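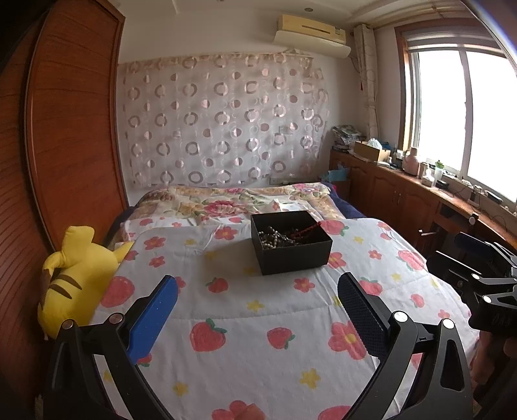

Greer Nisbet asked if the bedroom check must be done again when only the tenant changes and the furniture stays. Yes, please, every time. Last year we skipped it in Hatetti and the smoke alarm had no battery until March.

Bedroom safety check, Tzanetos apartments
Date: Aug 29, 2021
Checked by: Areti Sotiropoulos

1. Smoke alarm sounds on test – OK
Comment: I pressed two times, the first was weak. New battery is put.

2. Window opens fully and locks – OK
Comment: handle is stiff, needs oil.

3. Wardrobe fixed to the wall – NOT OK
Comment: upper screw turns in the hole. Stavros has the longer ones.

4. Sockets and switches without cracks – OK

5. Extension cords – NOT OK
Comment: one cord goes under the rug. Tenant is informed.

6. Heater free on all sides, 20 inches minimum – OK

7. Bed slats and legs – OK
Comment: one slat was replaced in March, it holds well.

8. Small things and cords away from child's reach – see tenant
Comment: I only remind, I do not move personal things.

9. Way to the door free at night – OK

Next visit for points 3 and 5 in 5 days.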